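Sim collection update: book task is up and running

4 June 2024. Quick one from the data side, written between resets so excuse the shape of it.

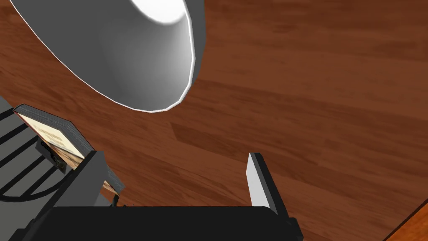 We are at 1,137 kept demos across all the tabletop tasks, 522 of them from the new book set. Better than I expected at this point. The goal for the book set was never a fixed number anyway, we stop when the policy stops getting better on the held-out layouts. Not there yet.

What changed since the last newsletter. Fabian Zaugg rewrote the reset script, so object poses get reshuffled every episode instead of every tenth. Big difference. The old batch had long runs of near identical starts and the model was basically memorizing them. Those demos are still on the Haslinger drive, tagged "old-reset", please dont mix them into training without asking.

Wrist view is now saved by default next to the overhead view. Files are bigger. Worth it, the policy trained on overhead only kept closing too early and clipping the edge of the book. Wendelin Zwahlen is running the comparison on the Fodness machine, numbers when he has them.

Things that still hurt:

Lighting. Randomized, but too gently. Everything comes out in the same warm range and the first test under cool light went badly. Wider range going in this week.

Operator style. We have 4 people driving and you can tell who is who from the trajectories alone. Some go straight in, some hover. Hovering is fine! Freezing mid-air for ages is not, the model learns to freeze too. If you need to think, think before you hit record.

Failed grasps. Keep them if you recover in the same episode. Bin them if you had to reset. We threw out 85 last round becuase nobody had marked which was which, and going back through by hand was no fun.

Next up is the Cotham layout, same task with more clutter and less room to approach from the side. After that Dradon, which needs the new collision meshes first. Real arm trials not before November.

Slots for driving are on the shared sheet. New people welcome, no experience needed, Fabian does the intro and it takes one coffee. Bring your own headphones if you want them, the server fans are loud.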